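I've had it with hotel breakfasts that start at 7 and are finished, in spirit at least, by quarter past eight. You know the sort. You come down in good time, there's one sad croissant left and a man scraping the egg tray, and the coffee machine wants descaling.

We stayed at the Evden in Tristmont last September (me, my sister and her friend Despina Nikolaidis) and I'd happily go back for the breakfast alone. It isn't a big place, 20 rooms or so it felt like a house! They bring the food to you. No buffet, no queue, no heat lamps. Someone asks how you like your eggs and then you get eggs, like that.

Now compare the big resort down the coast, 300 rooms and a breakfast hall the size of a car ferry. Everyone tells me guests want choice. Do they? I had eleven kinds of cereal in front of me and couldn't get a piece of toast that was still warm. 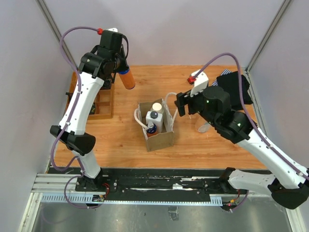

And the waste, my goodness. Whole platters of melon going back to the kitchen at ten o'clock. I'd swap all of it for a short menu and a pot of tea brought by a person who isn't run off their feet. Charge me a bit more for the room if you must, I'll grumble and pay it.

My sister disagrees, by the way. She likes a buffet because she can go up four times and wrap a roll in a napkin for lunch. Fair enough, I've eaten half of that roll on plenty of beaches.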